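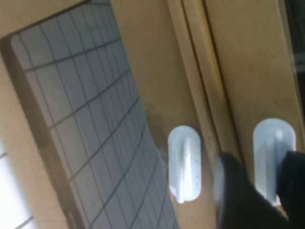
Text: Redaktion Korkcombe, 10. März 2023

Welington Assunção bittet mich, die Schuhe auszuziehen, und stellt dann gleich Wasser für den Tee auf. Die Küche in Drurkska kennt er seit 11 Jahren. So lange wohnt er in der Wohnung, und so lange benutzt er jeden Tag dieselben beigebraunen Türen mit den weißen, ovalen Griffen. Im Mai will er die Küche aufräumen und in Ordnung bringen. Neu kaufen möchte er sie nicht.

„Ich war bei Peixoto im Geschäft und habe mir ein Angebot machen lassen“, erzählt er. „Dann bin ich nach Hause gegangen und habe meine alten Griffe angefasst. Sie sind glatt und rund, man bleibt mit dem Ärmel nicht hängen. Bei den neuen Küchen gibt es oft keinen Griff mehr. Man muss irgendwo drücken, und dann geht vielleicht die falsche Tür auf.“

Ich frage ihn nach dem Feld mit dem dunklen Gitter, das neben den Griffen liegt. Viele Gäste sprechen ihn darauf an, sagt er. Manche finden es altmodisch. „Meine Schwester hat mir einmal geraten, ich soll eine Folie darüber kleben. Das mache ich sicher nicht. Die Linien sind ein bisschen ungleich, manche laufen nicht ganz gerade. Mir gefällt das, ich schaue beim Kaffee gern darauf.“

Schwieriger ist das Saubermachen. Auf den beigen Flächen sieht man Fingerspuren schnell, besonders dort, wo man nach dem Griff greift. Assunção hat in den ersten Jahren ein scharfes Mittel benutzt und bereut es heute. Jetzt nimmt er lauwarmes Wasser, einen Tropfen Spülmittel und ein weiches Tuch, danach trocknet er nach. Für die Rillen an der senkrechten Leiste hat er eine alte Zahnbürste. „In den Rillen sammelt sich alles. Mehl, Staub, Fett. Wenn ich zwei Wochen nichts mache, brauche ich nachher den ganzen Abend.“

Über das Geld spricht er offen. Das Angebot für die neuen Möbel lag weit über dem, was er ausgeben wollte. Für die Arbeiten im Mai hat er 1000 Euro zurückgelegt, und mit 2000 Euro wäre für ihn die Grenze erreicht. Die Werkstatt Susiswood soll die Scharniere nachstellen und eine Tür ausbessern, die unten aufgequollen ist. Den Rest macht er selbst.

Vorher muss alles heraus. Einen Teil hat er schon sortiert: Gläser ohne Deckel, Deckel ohne Gläser, drei Backformen in derselben Größe. Das gute Geschirr packt er in Zeitungspapier und stellt es ins Schlafzimmer. „Ich habe mit dem untersten Fach angefangen, das war ein Fehler. Ganz unten liegen die Sachen, bei denen man am längsten überlegt.“

Und wenn ein Griff kaputtgeht? Assunção steht auf und holt eine kleine Schachtel aus dem Flur. Darin liegen zwei Ersatzgriffe, die er auf einem Flohmarkt gefunden hat. Sie sind ein wenig länger als seine eigenen, die Löcher müsste er neu bohren. Er legt sie auf den Tisch, dreht einen davon um und zeigt mir das Gewinde. Dann kocht das Wasser.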